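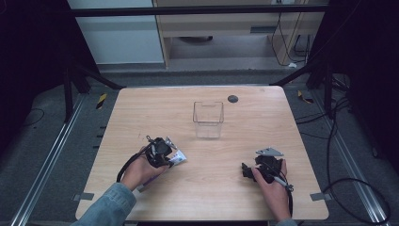 Pantelis Panagiotou wrote to me that I am wrong about tea, and that a bag should stay in the cup until the tea is finished. I have read his message two times and I still do not agree, but it made me think about how I learned to drink it.

In my country we drank tea only when we were ill. My mother made it weak, with a lot of honey, and the smell of it still means fever to me. Then I moved to Westbridge, and in my first job there was a kettle that was never cold. People asked me "Tea?" before they asked my name. I said yes each time because I thought it was rude to refuse, and in the first week I slept very badly.

Slowly I found my own way. I leave the bag for 2 minutes, then I take it out, and the milk comes last. My neighbour puts the milk first and says the taste is softer. I tried it for a month and could not find any difference, only the colour was harder to judge.

At home I keep up to 12 kinds in the cupboard, which is too many for one person. The one from Skovano is smoky and I drink it only in winter. The mint is for guests who do not sleep well — I remember how that was.

Pantelis, I will try your method once, on a morning when I have nothing important to do. If it is bitter I will write to you the same day.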